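Bristgate Opens Orders for Melilow Suturing Practice Service for Robotic Surgery Programs

Apr 5, 2019

Bristgate today opened orders for Melilow, a suturing practice service for hospitals and training centers that teach robotic surgery. The service combines instrument sets, a case video library and a scoring program that runs on an ordinary desktop computer. 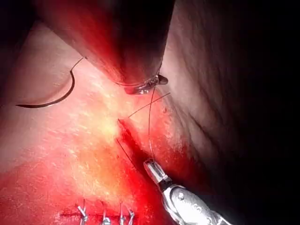 Melilow covers interrupted stitches, running stitches and knot tying with two robotic instruments. Trainees work through the video library first, then repeat each exercise on a practice console at their own site. The console and robot are not part of the package. Programs use the ones they already have, and Bristgate confirms compatibility before an order is accepted.

The library holds 152 video clips at launch. They are sorted by task and by level, and an instructor can hide any clip or change the order in which trainees see them. Clips can be slowed down or played one step at a time. New clips will be added during the subscription period at no extra charge.

"Programs told us they had plenty of console time and not enough structure for it," said Bouchra Abdel Hamid, product manager for Melilow at Bristgate. "A resident would sit down for an hour, tie knots, and leave with no record of what had been done. We wanted the instructor to be able to open a page the next morning and see which exercises were finished and where the trainee slowed down."

The scoring program reads recorded console video and reports time per stitch, instrument path length and the number of times the needle is regripped. It does not grade a trainee as pass or fail. Scores stay on the site's own computer unless the program director chooses to share them.

Melilow was tried out at 2 training centers before release, Arrieta and Pranance. Some 101 trainees used it in the trial, which ended in March. Arrieta used the service with first-year residents, and Pranance used it mainly with practicing surgeons moving from standard laparoscopy to the robot. Changes made after the trial include a larger playback window, a left-handed version of the needle driving exercises and a printed quick guide that fits beside the console.

"The left-handed exercises came straight out of the Pranance sessions," Abdel Hamid said. "We had them planned for a later version and moved them up."

Melilow is sold as a yearly subscription for one site, with no limit on the number of trainees. The standard package includes 23 exercises, instructor accounts, the scoring program and one set of practice instruments. Extra instrument sets, suture packs and replacement tissue pads are sold separately. On-site setup takes one day and is included in the first year's price.

The service is intended for education only. It is not for use in diagnosis or patient care, and it does not replace the training required by the maker of a surgical robot.

Sites that order before the end of the quarter will receive a second instrument set with the first shipment. Quotes and a full list of supported consoles are available from the Bristgate sales office. Demonstrations can be booked through the same office.

About Bristgate

Bristgate develops training products for surgical teams, including practice instruments, tissue pads and teaching software. The company sells to hospitals, medical schools and independent training centers.

Media contact: Bouchra Abdel Hamid, Bristgate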